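Borkico has moved part of its returns sorting to two-armed robot benches, the company said in January. The benches handle household goods sent back by customers of the Famby online shop. Until the change, every item was unpacked, checked and placed by hand on a single long line.

The site takes in 1,000 returned items on a normal day. Of these, 600 now pass over the benches. The rest still go straight to staff, either because the item is too heavy for the arms or because the packaging has to be opened with a knife. Soft goods such as towels and cushions are also kept off the benches for now.

Each bench has a pair of arms fixed to the far side of a table, with a mat as the work surface. Items are put down without a set position. The arms pick up one item at a time and move it to the next stage. If an arm fails to get a grip after two tries, it stops and a light comes on at the supervisor's desk.

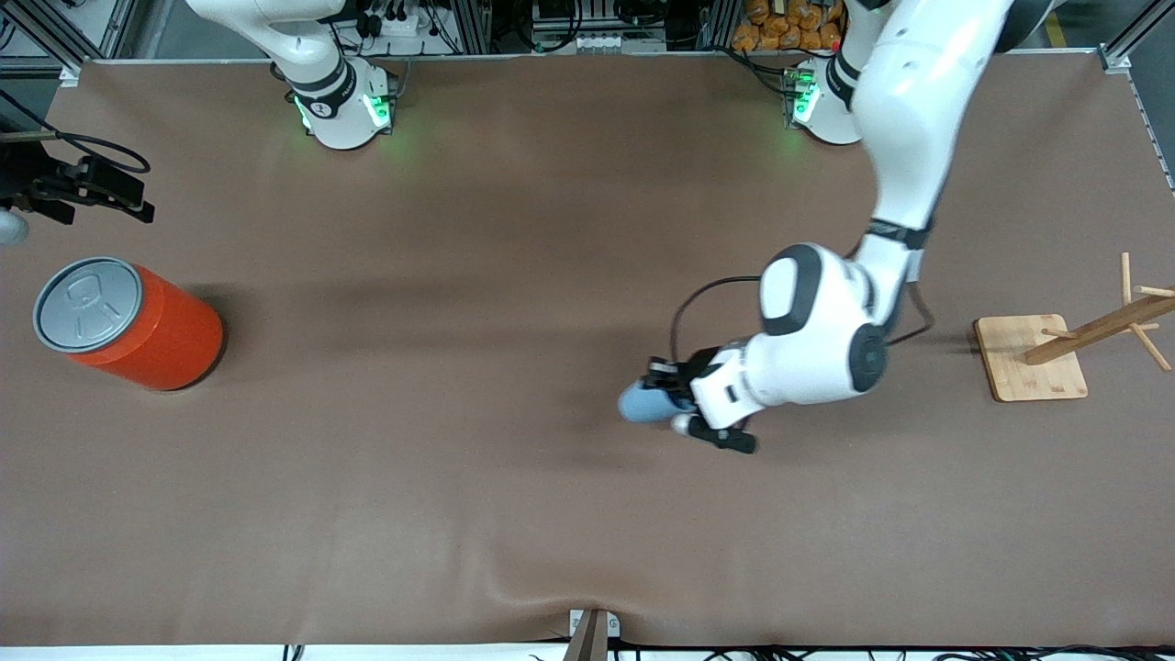
**Olaia Marín** | Warehousing and logistics

The left arm is holding a light blue item with a rounded, elongated shape in its parallel fingers. An orange-red canister on its side and a wooden mug tree share the mat, two shapes that call for very different grips. A round body can roll when touched off-centre. A stand with pegs has to be taken by the post or the base, and the pegs limit the angles from which the fingers can come in.

For the 54 people on the returns team, the main change is in what they do between deliveries. Fewer of them stand at the line. Seven have been retrained as bench supervisors, a role that did not exist before. A supervisor clears stopped picks, swaps worn finger pads and decides whether an item should be taken off the bench list. The job carries a higher pay grade and a shorter shift, from 6 am to 1 pm.

Gonzalo Sepúlveda, who runs the returns floor, said no posts had been cut. Staff who left the line were moved to inspection, where damaged goods are graded for resale. "Grading was always behind," he said. "We had people lifting mugs out of boxes all morning and then rushing the part that needs a trained eye."

Inspection work brings its own load. It is done seated, under strong light, and several staff have asked for longer screen breaks. Borkico has agreed to rotate people between grading and unpacking every two hours. Supervisors are not yet part of the rotation – the company says it wants more of them trained first.

The benches were set up by Herrero, which also looks after the control software, known as Somen. Changes to the bench list are made in Somen by the supervisor on shift and take effect with the next item. Staff can see the list on a screen by the packing door, with the reason for each removal.

A second round of training is open to anyone on the returns team with six months' service. Names go to the shift office. Borkico has not said whether heavier goods will be added to the benches.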